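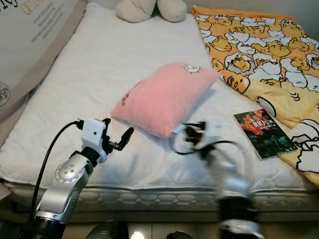 Figure 2. Bed with white quilted mattress pad and pink pillow.

3.2 Bedding and laundering practices

Householders in the Millis and Drendis areas were asked how often they washed each layer of bedding, at what temperature, and how it was dried. Sheets and pillowcases were washed weekly or fortnightly in most homes. Mattress pads and protectors were washed far less often, and in 13 homes the pad had not been washed in the past year. Several householders said the pad was too bulky for their machine, or that it took more than a day to dry on the line in winter.

Pillows were the least laundered item. Two householders had washed a pillow at any time since buying it, and the rest replaced pillows when they lost their shape or colour. This agrees with the pattern Chan reported for rental flats, although that study did not record pads and protectors separately.

Dust samples were vacuumed from the upper surface of the pad (Figure 2) after the sheets had been removed, using a fresh filter for each bed. Pillows were sampled on both sides. Samples were sealed, labelled and frozen within two hours of collection. Seven samples weighed too little for analysis and were left out of the allergen results, but the questionnaire answers from those homes were kept.

Wash temperature was harder to establish. Many people gave the name of a program and did not know the temperature, and cold washing was often described as "normal". We coded these answers from the machine's manual where one could be found. Collection ended in March, before the heating season, so the values in Section 4 should not be read as a yearly average.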